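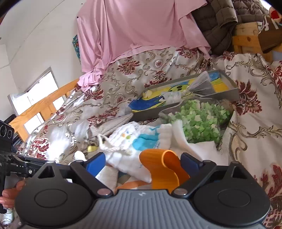 Padon, ou le jeu « sans pression » qui vous regarde de travers

6 avril 2020

Trois lecteurs m'ont demandé ce que je pensais de Padon. Je n'en pensais rien, je l'avais soigneusement évité. La bande-annonce m'avait suffi : une petite gare de campagne, un piano, un chat sur un quai, et cette phrase en lettres rondes, « Prenez enfin votre temps ». Je me méfie des jeux qui me parlent comme une tisane. Mais bon, il était en promotion, je l'ai pris, j'y ai passé bien plus d'heures que prévu et me voilà avec un avis.

Pour ceux qui ont échappé à la chose : on hérite d'une gare désaffectée, on la retape, on remet des trains en circulation, on vend des billets et des chaussons aux pommes. C'est développé par Arora, édité par Acheampong, ça tourne sur PC et paraît-il sur à peu près n'importe quel PC. Je reviendrai sur le « à peu près ».

Le premier soir

Il est très bien, le premier soir. On arrache des ronces, on repeint un banc, le guichet s'ouvre, une dame achète un aller simple. Les sons sont réussis, surtout la poinçonneuse, un clac un peu mou que j'ai pris plaisir à déclencher pour rien. L'interface tient en deux boutons. Il n'y a pas de chronomètre à l'écran, pas de barre d'énergie, pas de boutique en surimpression. J'ai fermé le jeu à une heure déraisonnable en me disant que j'avais peut-être été mauvaise langue.

C'est le lendemain que j'ai vu le chef de ligne. Il s'appelle Monsieur Aubin, il a une moustache et il passe « vous saluer ». Il ne reproche rien. Il constate que le train de midi était en retard, il soupire, il s'en va. Puis il revient le jour suivant, et le jour d'après. Au bout d'une semaine de jeu, je programmais mes correspondances pour éviter la moustache. Qu'on m'explique la différence avec un chronomètre.

Le mot « détente » sur la boîte

Je trouve le procédé assez malin et un peu malhonnête. Le jeu annonce qu'on ne peut pas perdre, et c'est vrai au sens strict : la partie ne s'arrête jamais. En revanche les voyageurs mécontents cessent de venir, les chaussons rassissent dans la vitrine, et un villageois finit par demander si on compte « s'y remettre ». J'appelle ça perdre. On a juste enlevé l'écran qui le dit.

Wiroj Bunnag, qui tient une chronique de jeux de gestion que je lis depuis des années, défend l'idée inverse. Selon lui, un jeu de ce genre sans aucune friction deviendrait un économiseur d'écran. Je suis d'accord avec lui sur le fond, j'ai joué assez de choses molles pour le savoir. Mais alors qu'on l'écrive ! « Jeu de gestion ferroviaire plutôt exigeant », je l'achetais le jour de la sortie. Ce qui m'agace, c'est qu'on me vende une sieste et qu'on me livre un planning.

Les objets à collectionner (soupir)

Il y en a 497. Des tickets anciens, des boutons d'uniforme, des lanternes, des fèves, des cartes postales. J'ai vérifié deux fois dans l'album parce que je pensais à une faute de frappe. Les premiers sont charmants, chacun avec son petit texte, et certains textes sont vraiment écrits, avec une pointe d'humour sec. Passé une soixantaine, on tombe sur « Bouton, laiton, terni » puis « Bouton, laiton, très terni ». J'aurais préféré une petite vitrine bien choisie à ce vide-grenier.

Le pire est que ça marche. J'ai passé une soirée entière à fouiller la consigne pour une lanterne verte. Je l'ai trouvée, un message m'a félicité, je n'ai rien ressenti du tout et j'ai cherché la suivante.

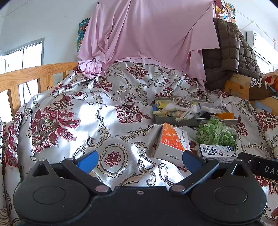

Le couvre-lit à grandes fleurs rouge foncé.

La technique, puisqu'il faut en parler

La fiche du magasin promet un jeu « léger ». Mon portable n'est pas une bête de course mais il lit tout ce que je lui donne d'ordinaire dans cette catégorie. Ici, dès que la gare dépasse 9 quais, le ventilateur se met à couvrir le piano. Les ombres sont coupables : en les passant de « douces » à « simples », on retrouve un jeu fluide et, à mon goût, plus joli. Pourquoi ce n'est pas le réglage par défaut, mystère.

J'ai eu deux plantages, les deux pendant une sauvegarde automatique. Le premier m'a coûté une matinée de jeu. Depuis, je sauvegarde à la main avant d'ouvrir l'album, et ça n'a pas recommencé, ce qui ne prouve pas grand-chose. Si quelqu'un a le même souci, les commentaires sont là pour ça.

À noter aussi pour les daltoniens : les lignes se distinguent uniquement par la couleur sur la carte. Emília Kubíček l'avait signalé sous mon billet de décembre à propos de la démo, et rien n'a bougé dans la version complète. Pour un jeu où l'on passe la moitié du temps sur la carte, c'est franchement léger.

Et Wumier, alors ?

On m'a aussi beaucoup écrit que Padon n'était qu'un Wumier avec des rails. Je comprends le rapprochement, même palette pastel, même musique qui s'excuse d'être là, même village où les gens vous confient leurs soucis de toiture. Mais Wumier ne faisait pas semblant. On plantait, on arrosait, on oubliait d'arroser, et la seule conséquence était un parterre moche. J'y suis retourné pour comparer, j'ai tenu deux heures, je me suis ennuyé comme un rat mort. Donc Wiroj a sans doute un peu raison, et ça m'embête de l'écrire.

La vraie parenté, je la vois ailleurs, dans les jeux de diagnostic horaire qu'on trouvait en tête de gondole il y a une quinzaine d'années. Service, client impatient, client parti. Padon est leur petit-fils bien élevé. Il a mis un cardigan.

Ce que j'ai aimé malgré tout

Le tableau des départs, que l'on compose lettre par lettre, volet par volet. La pluie sur la verrière. Le fait qu'on puisse nommer les trains (le mien s'appelle Retard Probable et j'en suis fier). Une voyageuse qui revient à chaque saison sans rien demander et dont on finit par attendre la venue. Il y a là un jeu plus court et plus étrange, et j'espère qu'Arora le fera un jour sans la moustache et sans les boutons.

J'ai lu ici et là que le mode « libre », ajouté par la dernière mise à jour, réglait tout. Pas chez moi. Monsieur Aubin n'y passe plus, d'accord, mais les recettes du jour s'affichent toujours en rouge quand elles baissent. Du rouge, dans un mode libre. On peut masquer ce chiffre dans les options, onglet Affichage, tout en bas, il faut faire défiler.

Faut-il l'acheter ?

Au prix fort, non. En promotion, si vous aimez les horaires et que la campagne publicitaire vous laisse froid, pourquoi pas. Si vous cherchez quelque chose pour vous vider la tête après une journée pénible, essayez d'abord la démo, et poussez-la jusqu'à la première visite du chef de ligne avant de vous décider. Ramesh Thakur me dit que sa fille y joue en ignorant complètement les trains et en ne s'occupant que du chat. Elle est ravie. C'est une méthode.

Pour ma part j'en suis à la gare de 16 quais, je râle à chaque session et je n'ai pas désinstallé. Je continuerai sans doute jusqu'à la fin de l'hiver du jeu pour voir si la voyageuse revient. Le prochain billet portera sur autre chose, j'ai une pile de jeux de cartes qui attend et au moins deux d'entre eux se prétendent « addictifs » sur leur propre page d'accueil. Ça commence mal.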